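MEDIA RELEASE
9/12/22
For immediate release

Claselard opens drop-off for old computers, laptops and phones

Clusberg, the electronics reuse group, is opening its second drop-off depot in Claselard this month and is asking households, schools and small businesses to clear out the cupboards. Old desktops, laptops, monitors, phones, cables. Working or not.

The new depot is at the rear of the Abdel Hamid building, entry off the laneway. Free for households. Small businesses pay by the pallet, rates on the counter or ask by email.

Clusberg took in 1153 desktop computers at its first depot in Meveck last financial year, plus more than 2000 laptops. A good share of the desktops went back out the door as working machines. The rest were stripped for parts, and what was left over went to a licenced recycler.

"People hang on to these things for years as they don't know where to take them," a Clusberg spokesperson said. "The tip is the wrong place for them and the garage isn't much better. Bring them in. We would rather have a box of bits than have it go in the red bin."

Desktop towers are the most useful item by far. Easy to open, standard parts, memory and drives can be swapped over in minutes. A tower with a missing part is still worth bringing.

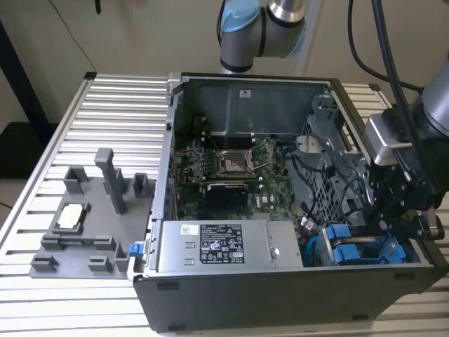
What we take

Desktop towers and all-in-ones
Laptops and tablets, with the charger if you have it
Flat screen monitors
Mobile phones
Keyboards, mice, cables, power boards
Modems and routers
Loose parts – memory, hard drives, graphics cards, power supplies

What we can't take

Televisions, fridges, microwaves, anything with a motor bigger then a fan. No printers at this stage, the Meveck depot is still working through a backlog. No swollen or leaking batteries please. Phone ahead and staff will tell you where those can go.

Your data

The question we get most. Back up anything you want to keep and sign out of your accounts before you come in. Every drive that arrives is wiped with software before reuse. Drives that fail the wipe are shredded. Businesses can ask for a certificate listing the serial numbers, allow 13 working days.

If you would sooner keep the drive, keep it. Take it out at home, or ask at the counter and it can be pulled while you wait. On most desktops the drive sits in a bay near the front of the case and comes out with two cables and a few screws, or a plastic clip on newer ones.

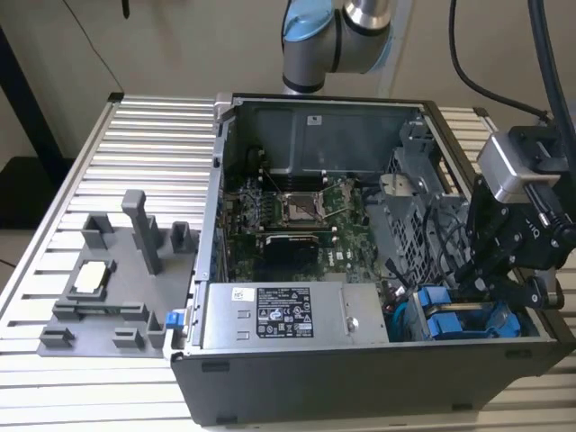

Laptops take a bit longer, so leave yourself some time if you want the drive back from one of those. Some thin models have the storage soldered to the board and it can't be removed at all. Those get wiped, or shredded whole if you prefer.

Computers for schools and families

Refurbished desktops are offered first to local schools and to families holding a concession card. 131 machines are set aside for the Claselard opening, each with a keyboard, mouse and screen, and an office program already installed. One per household. Applications close at the end of September and forms are at the depot counter or the Claselard library.

Machines come with a 90 day swap guarantee. If it stops working, bring it back and swap it for another one – no receipt needed, the number on the sticker is enough.

Schools should apply in writing on letterhead, stating how many machines are wanted and what they will be used for. Delivery within Claselard and Meveck is free. Further out by arrangment.

Getting there

Two loading bays in the laneway, 15 minute limit. Trolleys at the roller door. If you have more than a carload please book a time, the laneway does not cope with trailers banked up.

Meveck depot stays open as normal, same hours.

ENDS

Media enquiries: Clusberg communications desk. Interviews and site visits at either depot can be arranged with one day's notice. Closed-in shoes for site visits please.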